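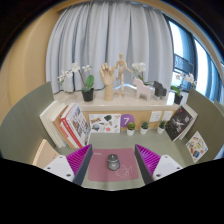

3.2 Books, mouse and pad on a shared desk

We were delighted by how much a small desk can say about its use. In the Kusberg study, Ayantu Ejigu and Lempi Kiiskinen visited 113 desks and noted what stayed out between work periods. Leaning books came up again and again, usually at one side, with the mouse pad kept clear of them. We call this layout "side stacking," and it was a pleasure to see it hold up so well across 80 of the desks.

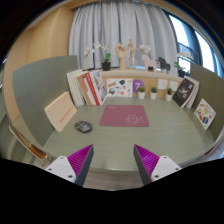

Does the mouse need to stay on its pad for a desk to count as tidy?
Our coders scored the pad and the mouse separately, so a mouse beside its pad lowered only the mouse score.

The mouse was the most mobile item we studied, and a wonderfully rich one! At 13 desks it had no fixed place at all, yet the books kept theirs. We therefore treat the books as the anchor of the layout and score the other items by their distance from them.

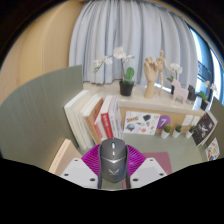

Figure 4. Dark gray mouse held upright, with the row of leaning books behind.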